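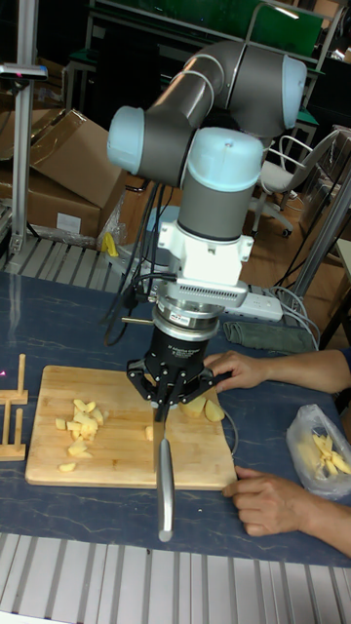 I do the chopping cell check before the first cut of a shift, with the arm powered and nothing moving, and I write comments beside everything because ticks alone don't help whoever comes on next. Most of my time goes on the wrist, working down from the white adapter block through the force-torque sensor to the gripper. The black cables loop right beside the gripper, so that's where I start looking for rubbed spots. Our sheet is the Flokside one with my own notes added, and it's for this cell only - Padov has a different gripper and a different list.

1. Adapter block and sensor screws
OK. Witness marks all line up. I redid the paint marks in December and they're still easy to read. If one has shifted, please don't just nip it up and carry on, tell me or Noemi.

2. Cables at the wrist
OK, with a comment. Run the wrist slowly from one limit to the other and watch the loop the whole way. It should never go tight or fall in front of the fingers. I found one tie a bit loose and swapped it.

3. Sensor zero
OK. Zeroed with the gripper empty and pointing straight down. Drift was 2 newtons after warm-up and our limit is higher than that, but I'll keep an eye on it.

4. Knife grip
Redo. The handle had crept a little in the fingers after 26 cuts, so I opened up, wiped both surfaces and clamped again. Wear the cut glove for this one, even if you're only in there for a second!

5. Board and hands
Needs work. We still steady the board by hand at the right side, and fingertips end up on the board's corner, close to the gripper. I'd love a proper fence along that edge (Noemi has a sketch of one). Until it's in, stay at the slow speed setting and keep a second person on the e-stop.
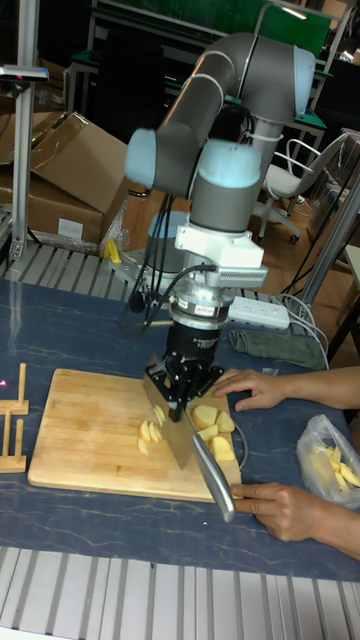

6. Power strip and cloth
Comment only. The strip lives behind the board and the folded green cloth sits right by it. Keep that cloth dry, please, and grab a different one for wiping down the board.

7. Rails and base
OK. Base bolts checked with the torque wrench, rails brushed out. Bits of potato love those slots.

8. Hours
Almost 137 on this set of finger pads. New pads are on order from Drostarier, part goes in the top drawer when it lands.

Checked by Sơn Nghiêm
Last updated: 20 Jun 2025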